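I keep getting asked how we decide which hand-held gripper recordings go into the training set and which ones get cut. Short thread on the rules we use at Zutley. Most of them are boring.

Rule 1. Write down what counts as done before anyone picks up the gripper. For towels that means one sentence, agreed in advance. Anežka Zelenák wrote ours in July and we have changed it once.

Rule 2. One session, one surface, one task. If you want to switch to a different table, stop and start a new session.
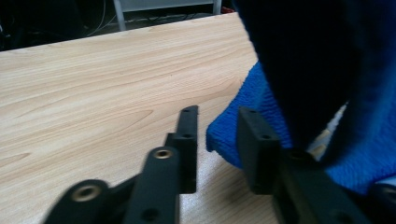

Rule 3 is about contact. The annotator marks the first moment a finger plate touches the cloth, and then marks it again on a second pass a day later. If the two marks disagree, a second person decides. Thick fabric makes this harder than hard objects do – with a fuzzy blue towel and one plate already up against it, you have to pick a convention and stick to it. Ours is first visible touch, even if the other jaw is still over bare table.

Rule 4. Failed grasps stay in. Label them as failed. We had 1,466 recordings in the last batch and 229 of them were failures. People wanted to drop those. We kept them.

Rule 5. Check the screws and inserts on the linkages every 160 recordings. Log it even when nothing is loose.

Rule 6. No cleaning up the room between takes. Cables on the floor are fine if they're out of the walkway. Safety first, tidiness is optional.

The Gesen group does Rule 3 differently and marks jaw closure. That works too. Just don't mix both in one set.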